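4.2 Garment handling with the Voler kit

The second product under review is the Voler two-arm kit, sold by Barnodness as a complete bench package: two arms, two grippers, the camera mounts and a licence for the Patik control software. The supplier offers it to small laundries and repair workshops as well as to teaching laboratories. Our unit was bought at list price in October and set up by the second author following the printed guide. The supplier had no part in the tests and did not see the results before submission.

We were chiefly interested in the handling of soft goods. Rigid objects are covered well enough in the Bellis report (Howells and Gough), and we saw no reason to repeat that work. Cloth is harder for a kit of this class. The arms carry no force sensor at the wrist, so tension in the fabric has to be judged from motor current and from the camera views, and both are poor guides when the material is light. Patik deals with this by limiting the speed at which the grippers may move apart once both report a closed grasp. The limit can be changed by the user, but the setting is buried in a text file and the manual gives it one line.

Operators worked by direct teleoperation. Each was given 15 minutes of free practice and then a session of 60 minutes, during which garments were picked up, spread between the grippers and put down again. The grippers were used as supplied, with no added pads or tape. Figure 3 shows garments held between the two grippers, first in a view across the whole table and then from a small camera on one of the arms.
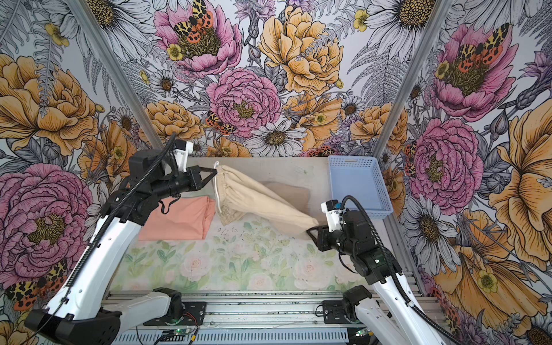
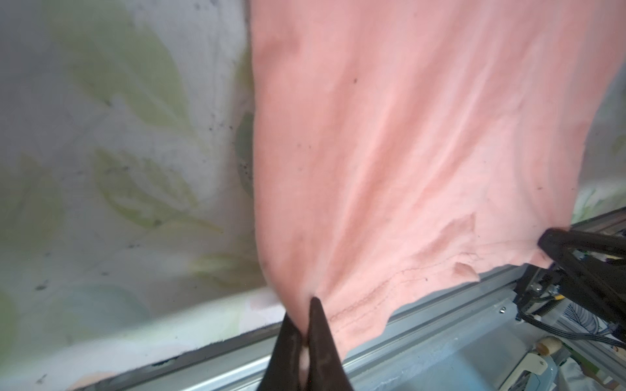
Figure 3. Two-handed garment handling with the Voler kit. First view: beige garment with a gathered, elasticated end. Second view: pink garment, wrist camera.

The open-framed gripper is light and lets the operator see past it, which was welcomed. Its weakness is the small contact area at the tips. A grasp on a single layer near a hem was harder to place than one on a gathered edge, and operators soon learned to take more fabric than they needed. This costs accuracy when the garment is later laid flat - the bunched part must be released and taken again - and we regard it as the main limit of the kit for folding work.

Camera placement was less of a problem than we had expected. The wrist views were used mostly for the closing movement, and the fixed view for everything else. Large garments can fill much of a wrist view, and at such times operators went back to the fixed view or looked directly at the table.

The supplier states a service interval of 2,000 grasp cycles, after which the finger screws should be checked and the cable runs inspected. We did not reach this figure and can say nothing about wear. Spare fingers are sold in pairs only. Setting up the software took longer than assembling the hardware, chiefly owing to a licence check that fails without a clear message when the host computer is offline. The version tested was the one available on 2 Dec 2022, and later releases may behave differently.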